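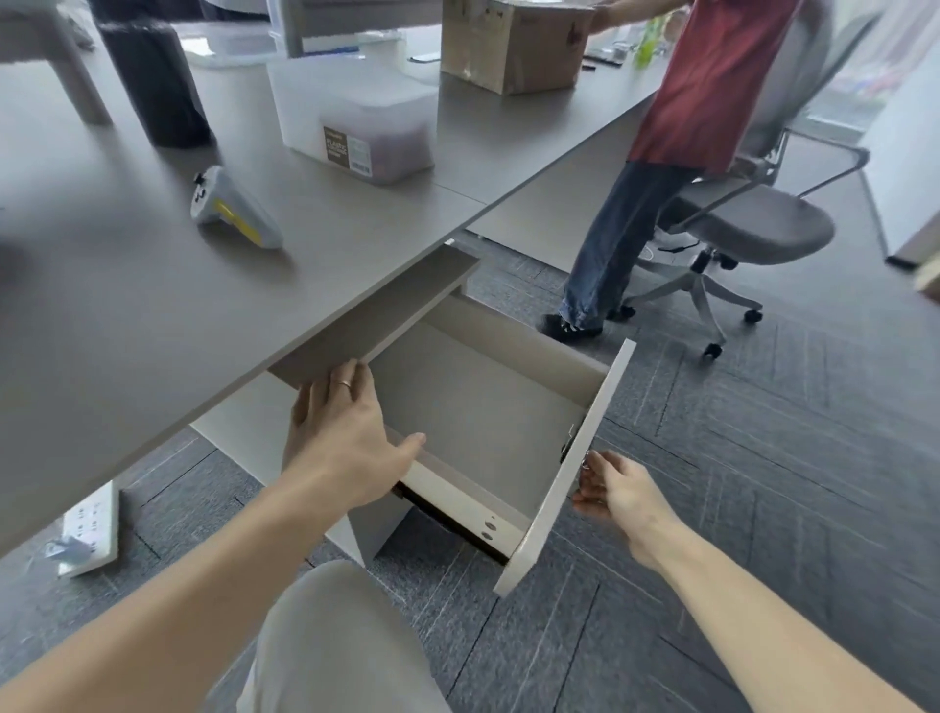

Figure 1. Opening an under-desk drawer, two-handed.

Unit 7 handout: Can machines do chores yet?
Nitstead Evening Program, Work and Automation

Read this before the May session. Bring your notes on the Stuvari sales brochure, because we will be going back to its claims line by line.

The brochure says its office assistant "handles everyday tidying." I would like you to get suspicious of the word "handles." Take the drawer in Figure 1. It hangs beneath the desktop, so whoever opens it is reaching under an edge. One hand grips the gray panel under the desk and the other holds the side of the drawer front. Very little of that would show up in a written instruction, which would probably read "open the drawer."

A machine that opens this drawer has to find it, pick a place to hold, pull in a direction the rail allows, and notice when it sticks. Each of those has been done in a lab. Doing all of them at a desk the machine has never met, with a chair in the way and a colleague leaning in, is a different claim, and the brochure slides from one to the other in a single paragraph.

Questions to ask of any demo
How many tries were there before the one on film?
Who set up the room, and how long did it take?
Was the object the same one used in training?
What happens after a failure? Does a person step in?
Is the video sped up? (Look at clocks and people walking past.)

The Muñoz exercise
In our class exercise, a made-to-order trial at the Muñoz print shop in Stivville, a rented arm was given 700 attempts at small desk jobs. It finished 536 without help. That sounds decent until you ask about paper. Of the failures, 63 were with loose sheets, and the shop had only put paper in the mix near the end. An office that runs on paper would not care much about the overall score. 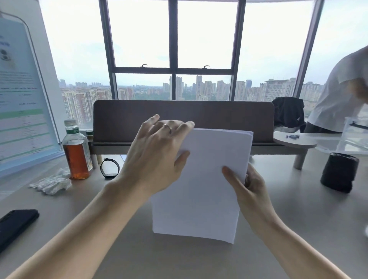
Figure 2. Squaring a stack of printer paper by hand.

People square a stack without looking, or while talking. Paper bends, slides and catches air, and the grip has to be firm enough to hold the sheets but slack enough to let them drop into line. Ask a vendor for this job in particular. If they offer to show you a jogging machine, fine — those are real and they work, but they sit in one place and somebody has to load them.

I am not saying it can't be done. I am saying that "can" needs a success rate, a speed and a price next to it, and I have seen very few brochures with all of them.

For next time
Pick one chore from your own job. Write 2 pages on where it would go wrong for a machine, and what evidence would change your mind. Marks are for the evidence part.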